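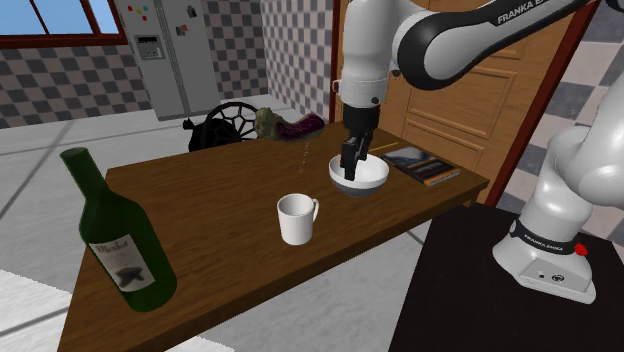
4.2 Delay and the weight of late testimony

The usual account of delayed valor awards puts the blame on lost paperwork. We are not persuaded. Of the 582 case files in the Hasorgate collection, only 14 contain any note that a form went missing, and in several of those the form turns up later in the same folder. Rosenthal's claim that misfiling was "the ordinary fate" of a recommendation rests on a handful of well-told stories, most of them told by the men who did not get their medals.

A second explanation is secrecy. Azevedo and Ansah argue that witnesses kept quiet under orders and spoke only when the operation was declassified. This may hold for some flight crews. It fits the ground units poorly. The Calloway battalion served openly, its actions were printed in hometown newspapers within weeks, and its recommendations still sat for decades.

What the files do show is a change in the kind of proof being offered. Early recommendations lean on two signed statements from people who were present. Later ones lean on family letters, reunion speeches and interviews recorded long after the event. Hamada treats these as equal in value once they agree with each other. We have doubts. Veterans who meet every April and tell the same story will tend to agree – that is part of what reunions are for.

Figure 3 plots the time between action and first recommendation for the 300 files that give both dates. The long right tail is often read as evidence of neglect. It could as easily reflect a rise in requests after the review rules were relaxed, and the data cannot separate the two.

Figure 3. Years from action to first written recommendation, Hasorgate files with both dates present.

None of this means that the late awards were undeserved. Rivas found 24 cases in which a statement from the time backs up the later testimony in its main points, and we have no quarrel with those. The Stomisby case, cited in nearly every popular treatment, is not one of them. Its only early document is a supply receipt.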